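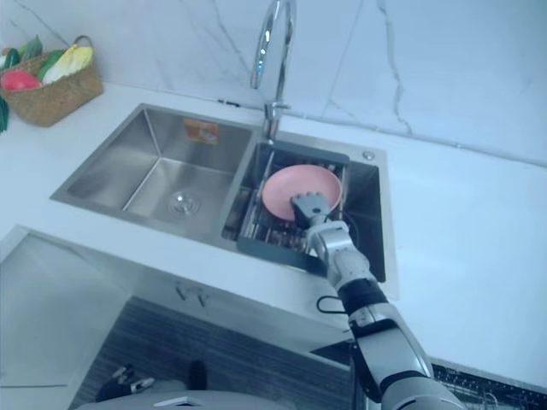 Fiche de contrôle – poste évier, collecte de démonstrations
Site Ormont, décembre 2021
Contrôle fait par : Musa Chukwu
Relu par : Blair Dalgleish

1. Arrêt d'urgence à portée de main : OK.
2. Câble du bras : à surveiller. Il fait une boucle vers l'extérieur, côté gauche. Demander à Callum s'il faut ajouter une attache.
3. Doigts de la pince, serrage sur le bord de l'assiette : OK. Ne pas augmenter la force.
4. Égouttoir bien posé sur le bac droit : OK.
5. Robinet hors de la trajectoire : OK, mais passer lentement près du col.
6. Sol : NON CONFORME. Des objets sont restés sur le tapis, il faut les enlever avant la reprise.
7. Enregistrement : 784 épisodes validés sur 2,000 prévus. Les 5 derniers sont à revoir – la prise était trop basse.

Reprise autorisée après correction du point 6.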